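Torque Tool and Socket Replacement Program
Progress Report to the Plant Equipment Fund

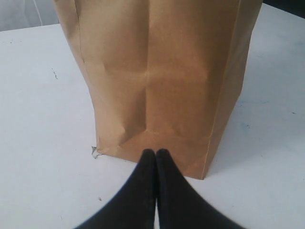 Plain kraft paper bag standing on a white tabletop.

Prepared by: Yareli Villaseñor, Maintenance Tooling
Date: 1 September 2021

Status

The program is on schedule for the Espinoza plant and behind schedule for the Zumska building. Both sites are still expected to finish by the end of December. No change to the approved budget is requested in this report.

Work completed since the last report

The old click-type torque wrenches on the Espinoza assembly lines have been withdrawn and replaced. Total pieces issued to date, counting wrenches, sockets, extensions and adapters, is 2,543. Every piece has been engraved with a crib number and entered in Coda, the tool tracking system we moved to in the spring. The old paper ledger was closed once the last drawer was entered and is kept in the crib office for reference.

The half-inch drive impact sockets took longer to change over than planned. The first delivery from Zetosis included one carton of chrome hand sockets packed with the impact sockets. They were caught at receiving and returned, and the correct parts came in with the next shipment. Receiving now checks drive size and finish against the packing slip before anything goes to the crib.

Worn sockets are being collected at the crib window. Anything with a rounded hex, a cracked wall or a loose retaining ring is tagged and scrapped. Sockets that are only dirty or missing a pin are cleaned, fitted with a new pin and ring, and put back into stock. Several of the larger sizes that had been written off on the original survey turned out to be usable, and we took them off the purchase list.

Calibration

The calibration bench is installed and working. It has 4 transducers covering the full range of wrenches used at Espinoza, from the small inspection wrenches up to the three-quarter drive. The master transducer was sent out for certification before the bench went into service, and the certificate is on file with Quality.

Of the wrenches tested so far, 26 were outside tolerance when they came off the floor. Most of these read high at the low end of the scale. All were older wrenches that had been stored with the spring under load. They have been adjusted and retested, or scrapped where the adjustment would not hold. Operators have been reminded to back the wrench down to its lowest setting before returning it to the crib — a card with this instruction is now posted at each tool board.

Zumska building

Work at Zumska has started but is limited to the survey and the first tool boards. The delay is in the air supply. The drop lines on the east side do not hold enough pressure to run the larger impact wrenches at their rated output, and it makes little sense to issue new tools there until the lines are changed. Cleiton Moura in Facilities has a quote for larger drop lines and new regulators. The work is paid for from the building account and does not affect this grant.

Once the lines are in, the Zumska issue should go faster than Espinoza did. The socket sizes are fewer and the receiving checks are already in place.

Training

Line leads on both Espinoza shifts have completed the short course on wrench handling and socket selection. The course covers drive sizes, the difference between hand and impact sockets, use of extensions, and when to pull a tool from service. Second shift asked for more bench time with the torque multipliers, and two extra sessions were added. Zumska leads will take the course after the tool boards are up.

Spending

Spending is within the approved lines. The bench came in slightly under the quoted price, and the difference was moved to spare pins and retaining rings, as allowed under the grant terms. Freight is running higher than budgeted. We are combining the remaining orders to keep it down.

Open items

Air line work at Zumska: waiting on purchase order.
Foam inserts for the three-quarter drive drawers: on order.
Coda reports by department: set up, but the cost center field is still blank on older entries and has to be filled in by hand.
Metric deep sockets, 2 sizes: back-ordered by Zetosis, no ship date given.

The next report will cover the Zumska tool issue and the first full calibration cycle at Espinoza.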